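Home | Notebook | Samples | Procedures | Contacts

Saturday, November 15, 2025
Entered by Gopinath Mathew, Dust and Fiber Section

Work today concerned the settled dust samples from the former boiler house at Tatcombe, received under job 3281. The client has asked whether the dust on the upper ledges contains asbestos and whether former maintenance staff should be told of a possible exposure. 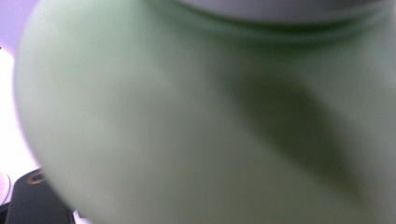
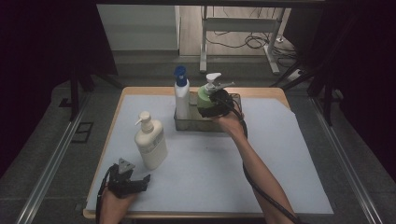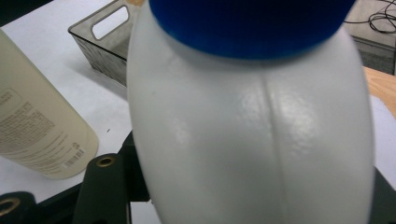 Silica and asbestos dust are handled in this section under the same rules, and the Tatcombe samples were opened in the fume cabinet with the fan confirmed running before the first seal was broken. All surfaces were wiped down with damp cloths and no dry brushing was carried out. For wetting, colleagues are reminded that a trigger spray bottle, such as the white one with the blue cap standing in the clear tray, must be set to a fine mist. A hard jet lifts dust off the surface before it can be wetted. Cloths used in the cabinet were double bagged and labeled as asbestos waste.

The ledge samples were prepared first. Under the stereo microscope the material was mostly soot, brick dust and paint flakes, with a few pale fiber bundles in the sample from the north ledge. Polarized light gave the color and extinction expected of amosite. The south ledge sample showed mineral wool only. I have entered the first as positive and the second as no asbestos detected, both subject to a second reader. Please do not release either result by telephone.

The pipe lagging sample was less simple. The plaster binder hid most of the fibers and the first mount was of no use. A portion was treated with dilute acid, rinsed, and left to dry under cover. I will mount it again on Monday. If it remains unclear it should go to the electron microscope at Dunleavy, who are taking outside work until the second week of December.

A note on the air samples. Two pumps were run on site, Conia on the stair landing and Velia by the boiler doors (the names are those painted on the pump cases). Conia held its flow and collected 500 liters. Velia dropped below the permitted flow before the end of the run, and its filter has been marked void. It should not be counted, even for interest, as the figure would find its way into the report. The battery has been put on charge and the pump is not to be issued until it has been checked against the flow meter.

The client also asked for an opinion on the health of the two men who stripped lagging there in the past. We can report what is in the dust - we cannot say what either man breathed. Scarring of the lungs from asbestos generally appears many years after the work was done, and a dust sample taken now is a poor guide to the air of that time. The covering letter should advise both men to give their full work history to a doctor.

Outstanding: second reading of both ledge samples; remount of lagging; repeat air sample by the boiler doors, date to be agreed with the client.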